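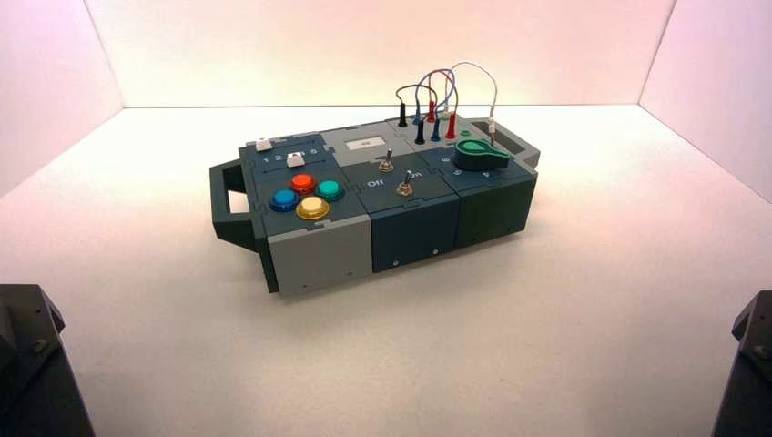

A modular task board with a carrying handle at each end.

How to check a warning post before you share it

If you belong to any neighbourhood group online (and I belong to far too many, my family would say), you'll know the kind of post I mean. Somebody's cousin has heard that a man in a white van is going door to door, or that the water in Cudbridge isn't safe, or that there's a lost toddler at the Welley shopping centre, please share, please share. Your heart goes out and so does your thumb. I've done it myself more than once, and I was mortified when one I'd passed along had been shared 963 times and there wasn't a word of truth in it.

So I've put together the little routine I use now. It takes less time than boiling the kettle once you've got the hang of it, and you can do all of it on a phone.

Step 1. Read it again, slowly

Look for a place, a date and a source. "Happened yesterday" is no help if you don't know which yesterday it was, and "our town" could be anyone's town. If the post says the police have confirmed it, is there a link to where they said so? Watch for comments being turned off as well. A person who has truly lost a dog wants to hear from you!

Step 2. Search the wording

Copy one odd sentence from the middle of the post, put quotation marks around it and paste it into a search engine. The middle is best, as people tend to change the opening and the town name and leave the rest alone. When I did this with the Cudbridge water warning I found the very same paragraph written about three other towns, spelling mistake and all.
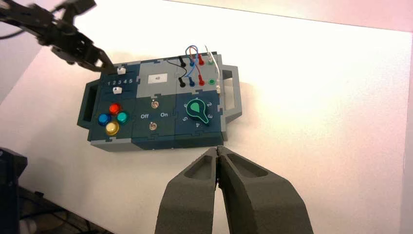 Grey gripper fingers in front of the task board.

Step 3. Check any photo that came with it

Press and hold on the photo (or right-click, if you're at a computer) and choose the option to search for it. The name of this option changes from one browser to the next, so have a poke around the menu. If you don't see it, save the photo and upload it to a reverse image search site instead. Sort by oldest if you're given the choice. A photo that was already doing the rounds several years ago didn't come from your street this morning.

Step 4. Look at who posted it first

Tap through the shares until you get to the original account, then open the profile. I look at when it was set up, whether it has any ordinary chatter on it, and whether the friends seem to live anywhere near the place in the post. One I followed back had joined in July, had no friends showing at all, and belonged to 309 buy-and-sell groups. I closed that tab pretty quickly.

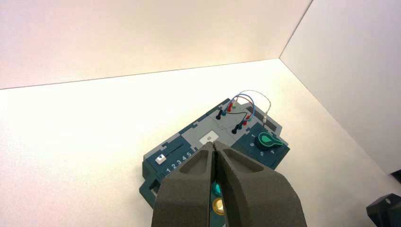 While you're on the profile, open the edit history of the post too, if the menu offers it. There's a nasty trick where a heart-tugging post gathers its shares and is then rewritten as an ad for a rental or a loan, with your name still sitting underneath it.

Step 5. Ask someone who would know

Ring the shop, the school or the council on a number you've looked up yourself, never the one in the post. People are usually very nice about it.

If you've already shared it

Don't panic, and please don't feel silly. Delete your share, then put up a short note in the same group. Mine said: "I shared a warning about the water earlier. I've checked with the council and it isn't true. Sorry for the worry." Leave out the original photo and wording, or you'll only send it round again. Message anyone you sent it to privately, and report the original using the menu at the top corner of the post. If it names or shows a real person, report it before you do anything else.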